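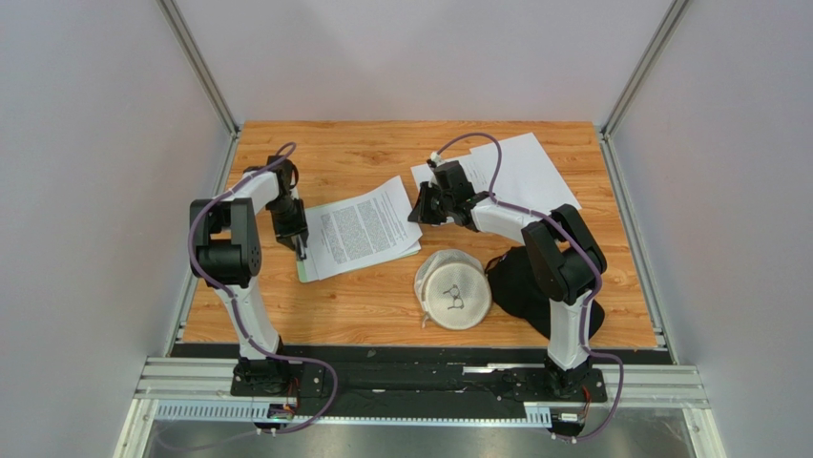
Wooden tabletop with two robot arms, papers and a round case.

Home | Guides | FAQ | Contact

Static and Dynamic IP Addresses: FAQ

What is the difference between a static and a dynamic address?
A static address is typed into the device by hand and stays the same until someone changes it. A dynamic address is handed out by a DHCP server, normally the one built into your router, and is leased for a limited time.

Do I need static addresses at all?
Most computers and phones don't. Printers, file servers and anything you reach by its address are easier to manage when the address doesn't change.

What is a DHCP reservation?
The router keeps a table that pairs a device's MAC address with an IP address. The device still asks for a lease, but always gets the same answer. We recommend this over manual settings on networks with one router – all the entries are then in one place.

My printer works for a few weeks and then goes offline. Is this an address problem?
Often it is. Print the configuration page and compare the address on it with the port address in the computer's printer settings. If they differ, correct the port, then add a reservation.

Which addresses can I assign by hand?
Use addresses in the same subnet as the router but outside its DHCP pool. If the pool starts at 192.168.1.117 and ends at 192.168.1.207, then 192.168.1.60 is safe, provided no other device has it. With a mask of 255.255.255.0 the last number must be between 1 and 254.

What happens if two devices have the same address?
One or both lose their connection, sometimes only now and then. Windows may report an IP address conflict. Unplug one device and ping the address from a third – if you still get a reply, something else is using it.

Where is the reservation table on a Vovarov router?
Under LAN, then Address List. Older firmware calls the page Fixed Leases. Save the page and restart the device you added, not the router.

Will a static local address give me a static public address?
No. The public address is set by your internet provider and has nothing to do with the numbers used inside your network.

Answers by Ashwin Kartha. Last updated 24 Nov 2019

Related questions
What does a subnet mask do?
Finding a MAC address in Windows
Changing DNS servers on a Pietrzak gateway
Can I use two routers on one network?

Contact Constead | Copyright Constead | Back to top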